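Hilo sobre cómo perdimos una tarde entera por culpa de un trozo de cable.

Llevábamos 1.051 ciclos seguidos sin una sola parada. Yo ya tenía medio escrito el correo a Lorkine presumiendo de fiabilidad. Primer error: abrir el correo.

En el ciclo siguiente, parada de seguridad. Brazo quieto, mensaje de par excesivo en la muñeca y todos mirándome a mí, que solo había ido a por café.

Rearmamos. Siete ciclos y otra vez al suelo. Rearmamos. Cinco. La tendencia no invitaba al optimismo.

La teoría oficial era el software, porque la teoría oficial siempre es el software. Volvimos a la versión de febrero de Rirel, que falló igual, pero con menos funciones.

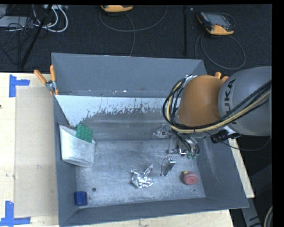 Lo siguiente fue bajar la velocidad a 300 mm/s y quedarnos mirando. Emocionante como ver secarse pintura, con la seta de emergencia en la mano.

Y ahí estaba: con la muñeca casi al final del giro, el mazo de cables se tensaba y tiraba del brazo. El robot notaba una fuerza que no esperaba y paraba. O sea, el único que hizo bien su trabajo fue el robot.

Alguien (yo) había acortado el mazo para que quedara más bonito. Quedó precioso.

Arreglo: más holgura, una brida menos y límite de giro en el eje 6. El informe para Lindqvist dice «optimización del guiado de cables». Lo de la brida me lo llevo a la tumba, o a este hilo.

Ah, y si os salta la parada dos veces, no rearméis una tercera a ver si hay suerte. Lo pone en el manual. Lo he leído hoy.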